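Vuelve el taller de masas al vapor, y esta vez con doble turno

¡Por fin hay fecha! El próximo 7 de febrero el centro cultural Javever abre de nuevo su cocina para el taller de masas al vapor, el que el año pasado agotó las plazas en una mañana. Quien se quedó fuera entonces tiene ahora más suerte, porque habrá 2 turnos de 12 personas cada uno.

Al frente estará otra vez Abundio Contreras, panadero del barrio y un entusiasta contagioso de todo lo que lleve levadura. Se empezará por la masa básica — harina, agua, levadura y una pizca de azúcar — y de ahí se pasará a los rellenos, al plegado y a la cocción.
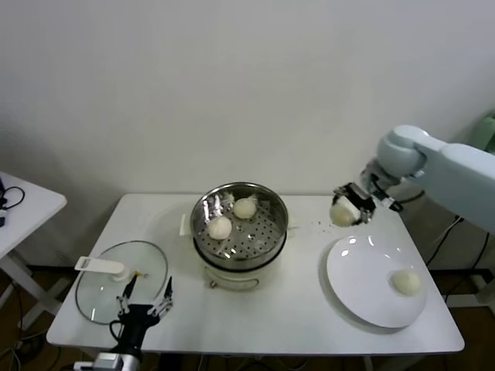
La gran novedad es el relleno de setas con puerro, una receta que Contreras lleva meses afinando y que quienes la han probado ya piden para casa. También habrá versión dulce, con crema de calabaza, ¡y promete mucho!

La harina la pone el molino Conneely, que ha donado 100 kilos para todas las actividades de cocina hasta marzo. La inscripción cuesta 5 euros, incluye los ingredientes y se hace en la conserjería del centro. Conviene llevar delantal y un recipiente con tapa para la vuelta — el año pasado más de uno salió con los bollos envueltos en servilletas y tan contento.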